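3 Aug 2026 - workshop notebook, fruit corner / laundry end

Good day today! The white desk is finally in at the laundry end and I'm so pleased with how it sits there that I'm writing this up before I've even put the tools away.

Desk first. It's the Bivisus standing one, second-hand, and it arrived with both feet off and the bolts in a sandwich bag. Went together in 30 minutes once I'd sorted the long bolts from the short ones (the long ones go through the foot, the short ones hold the top on - do NOT mix them, they'll start in either hole and you only find out on the last turn). Top wiped down with warm water and a bit of dish soap. There was a grey scuff near one corner that I'd written off as permanent, and it came straight out with bicarb on a damp cloth. Lovely smooth surface under there.

The red string round the foot stays put, please. It's tied where the foot meets the leg column, and it marks the foot that needed a packer under it. The floor drops away a touch toward the washer-dryer and I'd like to find the same foot again next time we shift things.

Then the mesh organizer, which I love. Black wire sides, light wood shelves, and it goes right up against the wall at the back so the whole front of the desk is free to work on. I tried it at the front corner first and it was a nuisance, elbows everywhere. Back right is the spot. The boards lift out for cleaning, so if something gets squashed on one of them just take it to the sink!
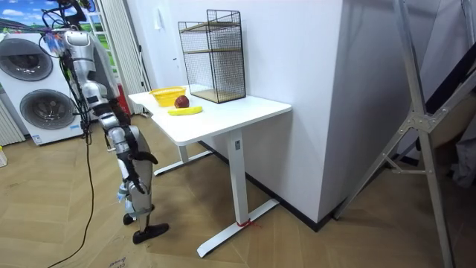

I'm leaving the shelves bare for now. The temptation is to fill them on day one with tape and chargers and somebody's mug, and then there's no room for what we wanted it for. Plan is fruit and snacks on the middle board, tea and the Han biscuit tin up top, and heavy stuff down on the base. Apples can go in the yellow basket. Bananas out on the desk by themselves - they bruise against everything and they push the apples along too fast. (I ate a very ordinary floury apple last week and I'm still cross about it.)

The yellow basket is better than I expected, by the way. The slots in the side let the air through and it rinses clean under the tap. I'd happily get 2 more the same colour if Adik still has them, one for citrus and one for the odds and ends that turn up in pockets on wash day.

Measured the gap between the desk and the washer-dryer while I was down there: 1,077 mm. Heaps of room to swing the lower door right open and crouch with a basket of towels. Anything under 900 and I'd have moved the desk along.

Still to do:

- felt pads for the feet, the Pramesano ones in the second drawer
- check the 7 bolts I did up by hand, proper Allen key this time
- label the shelves, pencil on masking tape until we've settled the layout
- move the laundry powder off the windowsill
- more bananas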